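Teaching by remote control: packing toiletries into a bowl
Project report, group Nulla — Rizal Mangundap and Anežka Říha

1. What we wanted to do

Show the arm how to pick up small bagged toiletries and put them in a bowl, by driving it ourselves from the second desk. No written motion rules. The model (we called it Titolon, Anežka's idea) only gets the wrist view and the joint positions, so whatever we do badly it learns badly.

Target was 600 good demonstrations by the end of July. We planned seven starting layouts and shuffled the bags between runs.

2. How we drove it

One person on the hand controller, one resetting the table. Swapped every hour or so, your wrist gets sore otherwise. Each run starts with the gripper open over the table and ends when the item is let go in the bowl. Runs with a drop were kept if the driver recovered it, binned if a hand had to come in.

Thin plastic was the hard bit. No feel through the controller at all, so you go by the picture and close slowly. Rizal pinches low, near the twisted end of the bag — Anežka goes in from the side. We should of agreed on one way before starting. The model seems to have learnt a mix of both and it dithers just before closing.

3. Things that went wrong

- Bags near the table edge. Easy to nudge over when you come in at an angle. We started taking the outermost one first, helped a lot.
- Clear bag on pale wood. Hard to see where the plastic stops, drivers aimed for the tube or brush inside instead.
- Tilted view. The wrist camera turns with the hand so left and right get muddled. Took most of Wednesday to get used to it.
- Purple bag held between the fingers, the other two still on the table and the bowl off to the left:

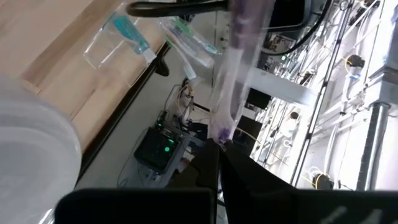 4. Training and first tests

Trained for 4000 steps on the runs we had, then tried each layout once. Five of the seven ended with an item in the bowl. Both failures were early closes, fingers shut above the bag. More demos with a slow approch should fix that, but we havent tried it yet.

Still to do: redo the mixed-style runs, write up the controller settings properly, ask for another afternoon slot.

Recent project reports
Esposito — copying a wiping motion by hand guiding
Morska — sorting lids with a two-arm controller
Nulla — packing toiletries by remote control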